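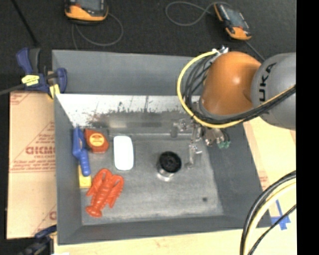 Figure 3.1 A robot arm at a picking bin. The gripper hangs from the orange joint, and the loose items on the bin floor differ in size, shape and color.

Chapter 3
When the Picking Changes Hands

Key terms: bin picking, exception, cell, cycle time, task, job

Picking one item out of a bin is among the oldest jobs in a warehouse and one of the hardest to hand over to a machine. A person reaches in, moves the toy lobster out of the way, takes the item underneath and is already looking at the next order. A robot has to find the item, choose a place to hold it, close its gripper and lift without hitting the wall of the bin. Items lying close together, like those at the left of Figure 3.1, are harder than one that stands alone.

For many years this kept robots away from mixed goods. They worked where every part was the same and arrived in the same position. That line has moved, and with it the work of the people who used to stand at the bins.

This chapter follows one workplace through the change. Vurkwood is a mail-order warehouse with 80 employees on the floor. It sells toys, hand tools and household goods, most of them small. In June the company put its first picking cell into use, built by an outside firm, Hartono. The pickers had been told in the spring that the cell was coming. They had not been told what they would do once it was running.

Of the pickers on the day shift, 11 were moved to other duties in the first month. Most went to packing and returns. Three were trained as cell attendants, a job that had not existed before. An attendant clears the bin when the robot stops, removes items it cannot hold, and writes down what went wrong. The warehouse calls each of these stops an exception.

Attendants walk less than pickers do. At Vurkwood they also reported being more tired at the end of a shift, and their supervisors did not at first understand why. A picker sets the pace. An attendant waits, then has to act quickly, and cannot tell when the next stop will come. About a third of an attendant's shift went to exceptions in the early weeks - the plan had allowed for much less.

Pay was a second problem. Pickers had earned a bonus for each order above a set number. Attendants had no orders to count, so the bonus disappeared, although the company described the new job as a step up. Section 3.4 looks at how this was settled, and compares it with the Kendix plant, where the pay scale was rewritten before any machine was installed.

Keep two words apart as you read. A task is a single piece of work, such as lifting an item from a bin. A job is the set of tasks one person is paid to do. Machines usually take over tasks. What happens to the job depends on who decides how the remaining tasks are put together, and when the workers are asked.

3.1 The Work Before the Cell

The day shift at Vurkwood began at 6 a.m. with a printed list for each picker.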